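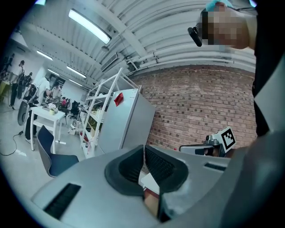 Tiziana Gentile's view is that a gripper you carry in your hand is no more dangerous than a pair of kitchen tongs, and that the rules for robot cells have no business on this page. She has a point about the rules. The big robot safety standards were written for machines that move by themselves, and a pair of hand-held grippers moves only when the person holding them does. We are less sure about the tongs.

Skurnen hand-held grippers, matched pair
Status: available for loan
Loan period: 7 days, one renewal
Booking: Imad Hakim

What you get
Two grippers, left and right, each with soft-faced fingers, a camera and printed square markers. Wrist straps. A case. A 14-page manual, of which you need the chapters on straps and calibration.

What the seller says
The Skurnen leaflet calls the pair "compliant by design." We asked compliant with what and got the same leaflet back. As far as we can tell the phrase covers the electrical side and the charger. It says nothing on how long a person should hold one in each hand, or on what happens to the recordings, and those are the two things people bring up when they return the case.

Be just as careful with the word "certified" on reseller pages. Ask for the certificate and read the scope line. One we were sent for the Atallah version turned out to be for the carrying case.
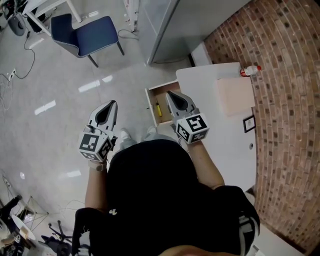
Dorkier Shared Equipment - Handling and Wearables Group

House rules for use
We would like to point at a published standard for hand-held data collection and we haven't found one that fits. So these are ours, and they'll be changed when they prove wrong.

Sessions stop at 17 minutes, then both grippers go down. Tarek Sabbagh wanted longer and may get it in October if the comfort sheets back him up. So far they don't.

Straps on before you pick anything up. Adjust them with the gripper resting on a table.

Check drawers and shelves before the task starts. Sharp tools stay out unless the task is about them, and then it goes in the task sheet. You will be looking at the fingers and not at the rest of your arm, so keep drawer edges and cabinet corners in mind.

Cables off the walking route. Tape is a poor second choice.

Keep the markers clean and flat. A lifted corner can spoil the tracking, and the software won't always tell you.

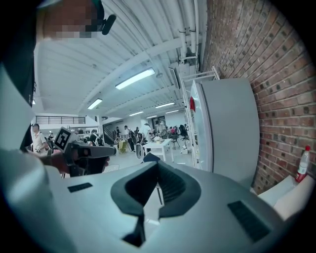
The cameras are very wide, and a wide camera on a moving hand will pick up people who never agreed to be in your data. A sign on the door does not count as consent, whatever the Ullel template claims. Tell everyone in the room before you record, give them a way to say no, and blur faces before the files leave the building. Then look through the blurred files yourself. We have yet to meet an automatic tool we'd trust with that alone.

Deposit: 115 per pair, returned when the case comes back complete
Not included: storage cards, spare finger pads
Problems and near misses: Yhon Tello, same day please, even if it seems minor

Page last checked 2024-07-14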